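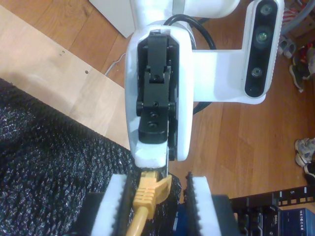 My mother always told me to bring a magnet and a flashlight when I went to look at a used car, one reader wrote after our last issue, and she added that the magnet had saved her from two bad cars and one very charming seller. I loved that letter. I've carried a little refrigerator magnet in my coat pocket ever since (it's shaped like a pear, if you must know), and it has turned what used to be a nerve-racking errand into something close to a treasure hunt.

I bring it up now with spring on the way and the used lots filling again. By March the driveways in my part of town will have cars with hand-lettered signs in their windows, and some of you will be walking around them with your hands in your pockets, kicking tires and wondering what on earth you're supposed to be looking for. I've been there! I bought my first three cars on the strength of their color.

## The look before the look

Start with the car cold, if the seller will let you. An engine that has been warmed up before you arrive can hide a slow start or a rattle that goes away after a minute, so I like to call ahead and ask, as nicely as I can, that it be left alone until I get there. Put your hand on the hood when you walk up. Then get down low at one end of the car and look along the side toward the other. You want the light to run smoothly down the doors and fenders. Where it ripples, that's where the magnet comes out, wrapped in a bit of cloth so it doesn't scratch anybody's paint. On a steel panel it should grab about the same everywhere, though plenty of newer cars have aluminum or plastic parts and it won't hold on those at all.

Next, the tires. Uneven wear on the inside edge can mean the alignment is off, or that something in the suspension is tired, and either one belongs in your bargaining. Look under the mats for damp, sniff the carpet, and try every single window. I once skipped the back window on the passenger side and drove for two years with a towel wedged in it.

## Paying somebody to look 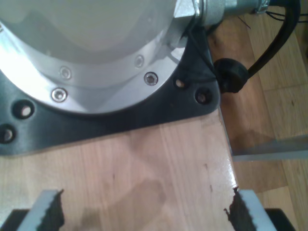
Even so, the best money I've spent on any car was spent before I owned it. Last fall I found a tidy little wagon, one owner, nice seats, and I was so smitten that I nearly handed over the deposit on the spot. Instead I asked to have it looked over at Clikgate, the repair shop near the old cannery, where a full inspection costs $79. They put it up on the lift and let me walk underneath with them, which I'd recommend to anyone who has never seen the bottom of a car.

The list came to two pages. The rear brakes were due, and the front struts were leaking. Clikgate wanted $598 for the struts, and Panicker Auto, across the river, quoted $412 for the same job but couldn't get to it for several weeks. I took both quotes back to the seller, along with the part about the brakes, and we sat at the kitchen table over a very good coffee cake and settled on a price that made us both a little unhappy. I had the struts done at Panicker and waited my turn.

If a seller says no to an inspection, say thank you and go home. There will be another wagon. And do ask for the paperwork, even if it's only a shoebox of oil change receipts, because a person who saved the receipts probably went and got the oil changed.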